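Home | Phones | Tablets | Carriers | Tips | Deals

Twelve Ways to Stop Ruining Your Phone at Home
August 2024
By the Clallero tips desk

Every year the phone companies announce a tougher glass, and every year our inbox fills with people who have dropped that glass on a kitchen tile. What follows comes from readers, from our own bad habits, and from the repair counter at Barredo, where they have seen what a phone looks like after a full cycle in the dishwasher.

Start with the charging port. If your cable only works when you hold it at an angle and think kind thoughts, the port is probably packed with pocket lint. Turn the phone off. Take a wooden toothpick, shave the tip a little flatter, and lift the fluff out along the back wall. Don't use a pin or a paper clip. Don't blow into it either, unless you enjoy adding spit to electronics.

Dropped it in the sink? Out, off, wiped down, case removed, stood up with the port facing down in front of a fan. Skip the rice. Rice is for dinner, and the dust it leaves in the speaker will be your next project.

For the screen, a barely damp microfiber cloth handles nearly everything. Window cleaner will strip the coating that keeps fingerprints from sticking, and then you'll be using window cleaner forever. Greasy from cooking? Same cloth, a little more patience. 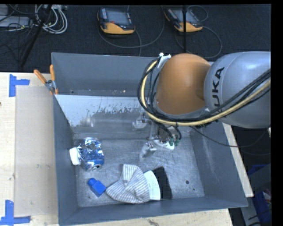

Charging cables die at the neck, right where the wire meets the plug, and they die there because we bend them double behind the nightstand. A 20-cent spring from an old ballpoint pen, wound around that spot, will buy you months. Better still, give the cable some room. Look at how the black cables run along that orange and silver arm over the bin, in big loose loops with a bracket holding the upper end of the bundle. A screw-in clip on the back of your desk and a generous loop below it is the same idea for less money. Nothing should be pulled tight, and nothing should be wrapped around the charger like a tourniquet.

Heat next. A phone on a sunny dashboard is slow-roasting its own battery. So is a phone charging under a pillow, which is also a fine way to meet the fire department. Hard surface, open air, and take the thick case off if it feels warm.

If you keep a phone in the drawer as a spare, store it at half charge and top it up every few months. We put a reminder in for March, ignored it, and now own a very slim paperweight.

Storage full? Before paying for more, sort your videos by size. One reader found 2,820 photos of the same sleeping dog and, behind them, a 20-minute recording of the inside of her coat pocket. She kept the dog.

Old phones in good shape make decent kitchen screens. Wipe the phone, sign out of everything, leave one recipe app and a timer, and prop it in a napkin holder well away from the stove. The Gomolus stand we tried was handsome and fell over whenever the toaster popped. The napkin holder has yet to let us down.

Selling instead? Keep the box. Trustdale offered us 800 for a boxed handset and noticeably less for its twin without one, though the cardboard has never made a call in its life. Clean the speaker grille first with a soft, dry toothbrush, and please make it one you have retired from teeth.

Back to top
Contact the tips desk | Copyright Clallero 2024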